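Ruth Tamayo has run the Monday repair evening in Stadeck for two winters, and she still turns people away at the door.

"We stop at nine," she says. "If I let one more kettle in, we're there until midnight."

Most of what arrives is lamps, radios and trousers. Her colleague Sheyla Ayala does the sewing and charges nothing for it, though she asks people to bring their own thread.

"A zip takes me an hour," Ayala says. "People think it's ten minutes."

The evening costs 600 a year to run, nearly all of it rent. Tamayo would like a second room for woodwork.

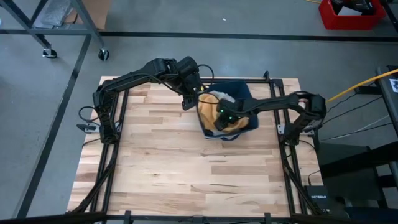 A tabletop of light blond wood, with a dark navy fabric bin.

She has asked the town twice and is waiting for an answer. "They said November," she says. "I didn't ask which one."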